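Looking after the hand grippers at the Dradness bench

If you've signed up for a turn with the hand-held grippers this June, thank you! Aranka Kovács has been keeping the pair in shape all spring, and she asked me to pass along how she likes it done (she's patient, but she did find jam in a hinge once).

Wipe the jaws with a dry cloth before you pick them up, then open and close each one slowly a few times. If one feels stiff, put it back and leave Aranka a note. Check that the gray marker plates sit tight on top, and please keep your fingers off the dots. Run each cable back along your forearm so it can't snag when you reach, and start with something small and familiar, like the keyboard on the white board. 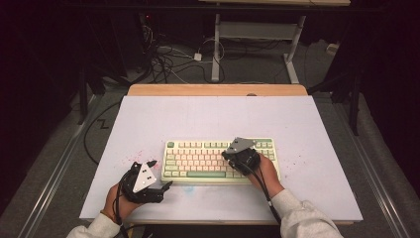 When something needs fixing

Spare jaws and screws are in the Talebi drawer, bin 264. Swap jaws as a pair, tighten by hand, and write the change in the log. For anything to do with the cables, call Aranka at extension 2454.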